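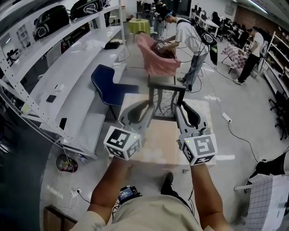
A small black-framed stool on a pale board, with tall white shelving along the left.

The stool is the piece of furniture people forget they own. It holds up a plant or a pile of mail, it gets dragged to the window when a bulb needs changing, and it goes back in the corner. Desmond Pennington has repaired 143 of them in his shop in Ilton, and he keeps a list.

"Chairs come in as a set, and there's a story with them," he says. "A stool comes in on its own and the owner apologizes for bothering me."

Pennington took over the shop 12 years ago from a man named Takács, who did mostly dining sets and left behind a good bench and a drawer of mismatched screws. The stools started as a sideline. A low one with thin legs costs little to buy new, and plenty of people told him there was no living in fixing them. He charges $19 to tighten and level a frame, more if a seat has to be replaced.

Most of the work is at the joints. A thin-legged stool takes its load at an angle, as people lean, hook a foot around a leg or tip forward to reach something. The fasteners loosen a little at a time. Pennington turns the stool over, checks each leg by hand, and tightens in a cross pattern before he does anything else. Then he sets it on a flat board on the floor and presses on the corners of the seat. Floors lie, he says - a board you have checked with a straightedge does not.

Wanpen Sukprasert teaches an evening furniture class in Wustidberg and has her students start the same way. Her first session is 5 stools and no glue. She wants them to find the fault before they reach for a clamp.

"They always blame the short leg," she says. "Usually the legs are fine and the frame has twisted."

Her advice for the home is plain. Keep a stool where you can get at it without moving a chair first. Wipe dark frames with a barely damp cloth, and put felt pads on all the feet at once. If one pad wears through, replace the lot.

Sukprasert owns two stools herself, both bought used. One needs a new seat, and she has been meaning to get to it since April.

More from Home & Workshop
Shelving that stays square
How to buy a used desk chair
A visit to the Raso upholstery sale
Felt, cork or rubber: feet for every floor

Contact us | Copyright Ilton Monthly. All rights reserved. | Back to top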